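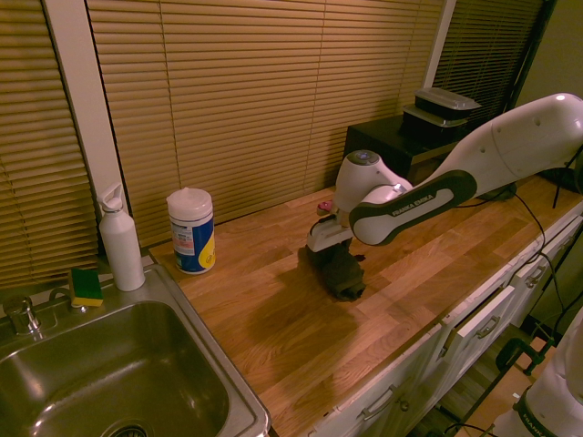
The Tretbridge gauge read 2,158 millimeters at the start of the shift. Marion Aitken wrote the figure in the log, initialed it, and filled the kettle.

The procedure for high water was four pages long. At 2,000 the keeper opened the side sluice. At 2,390 the keeper rang the lower town and left the building. Between those two levels the procedure required a reading every 10 minutes and gave no further instruction.

Gordon McKinnon had kept the station before her. His entries were in pencil and recorded level, wind, and the condition of the float chain. One line in March departed from the format: "Leria crossed 4 p.m. Did not cross back." The next entry gave the level and noted that the chain had been greased.

Marion had read the line on her first night and had not asked about it.

The telephone rang. It was Sheldon Lapointe at the upper weir.

"I have a rise of six in the last interval," he said. "What do you have?"

"Four."

"It'll reach you."

She took the lamp out to the footbridge. The water was brown and carried branches, a fence rail, part of a door. The float chain moved one link, stopped, and moved again. On the far bank a light was on in the Ibarra house – the lower window, which had been dark all winter.

She went back in and wrote the level. Under wind she put southwest, moderate. She held the pen over the margin for a while, then wrote: "Light at Ibarra's." She initialed that as well.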